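Inicio | Catálogo | Guías | Preguntas frecuentes | Contacto

Preguntas frecuentes: estanterías de dos niveles y cajas de almacenaje pequeñas

Pidmont - Orden en casa. Página actualizada en junio.

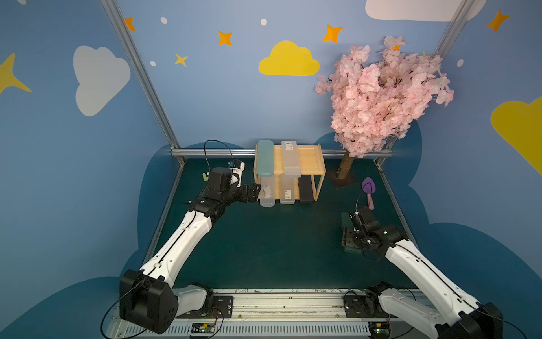 Las respuestas siguientes se refieren a las estanterías abiertas de sobremesa de la serie Catach y a las cajas con tapa que se guardan en ellas. Para los muebles de pared consulte la guía de la serie Plorno, que tiene otro sistema de fijación.

¿Qué cajas caben en una estantería de dos niveles?

El nivel inferior está limitado por la altura libre entre baldas; el superior, solo por la estabilidad. En el modelo Catach 39 la luz entre baldas es de 13 cm. Conviene descontar un centímetro para introducir y extraer la caja sin rozar la balda de arriba. La anchura útil se mide entre las caras interiores de los laterales, no por fuera.

¿Cómo se reparten las cajas entre los dos niveles?

Las de mayor peso van abajo. Arriba se dejan las de uso diario, con la tapa accesible. Si se mezclan cajas transparentes y opacas, las opacas deben llevar etiqueta en el frente. Las transparentes pueden prescindir de ella cuando el contenido es de un solo tipo.

¿Es mejor colocarlas tumbadas o de pie?

Depende del cierre. Una caja con tapa a presión admite la posición tumbada si el contenido no hace fuerza contra la tapa. Las de tapa simplemente apoyada se guardan siempre con la base hacia abajo. Tumbada, la caja ocupa más fondo y hay que comprobar que no sobresalga de la balda más de una cuarta parte de su longitud.

¿Puedo colocar las cajas giradas hacia el frente?

Sí. Un giro leve facilita la lectura de la etiqueta y el agarre por la esquina, a cambio de perder algo de anchura. En baldas completas se recomienda mantenerlas paralelas al lateral.

¿Dónde se pega la etiqueta con código de barras?

En la cara que quede a la vista con la caja en su sitio. Para el nivel superior suele bastar la cara de arriba; en el inferior la tapa queda oculta y se usa el frente. La superficie debe estar limpia y seca. Evite pegar la etiqueta sobre aristas o nervios: el código se deforma y el lector no lo reconoce.

¿Cómo retiro una etiqueta antigua sin rayar el plástico?

Agua templada con jabón durante unos minutos y una espátula de plástico. El alcohol isopropílico elimina los restos de adhesivo, pero puede velar algunos plásticos transparentes - pruebe antes en la base.

¿Qué peso admite cada balda?

El Catach 39 admite 13 kg por balda con carga repartida. Con la carga concentrada en el centro el valor se reduce a la mitad. Las cifras corresponden a una estantería apoyada sobre superficie plana y con los tornillos apretados.

¿Los laterales de listones sirven para colgar accesorios?

Solo accesorios ligeros, del tipo gancho en S. Los listones rigidizan el conjunto y no están calculados para soportar carga lateral. No cuelgue nada que obligue a inclinar la estantería al retirarlo.

¿Qué mantenimiento necesita la madera clara?

Paño ligeramente húmedo y secado inmediato. Las maderas claras acusan los cercos, por lo que no deben apoyarse cajas recién lavadas sin secar la base. La exposición directa al sol oscurece la zona descubierta y deja marcada la silueta de las cajas. Reapriete la tornillería dos veces al año.

¿Venden tapas sueltas?

Sí, con la referencia 282 para las cajas medianas. Las cajas pequeñas se suministran solo con tapa incluida. El color de la tapa no indica el tamaño; compruebe el número grabado en la base antes de hacer el pedido.

¿Las cajas Dijkstra son compatibles?

En anchura, sí. En altura, las de perfil bajo entran en el nivel inferior y las altas deben ir arriba. No apile cajas Dijkstra y Catach entre sí - el reborde de la tapa es distinto y la superior queda sin encaje.

Categoría: Almacenaje y orden > Estanterías abiertas

Artículos relacionados
Cómo medir el fondo útil de una balda
Serie Plorno: guía de fijación a pared
Etiquetas para cajas: papel, vinilo y poliéster
Limpieza de cajas de plástico translúcido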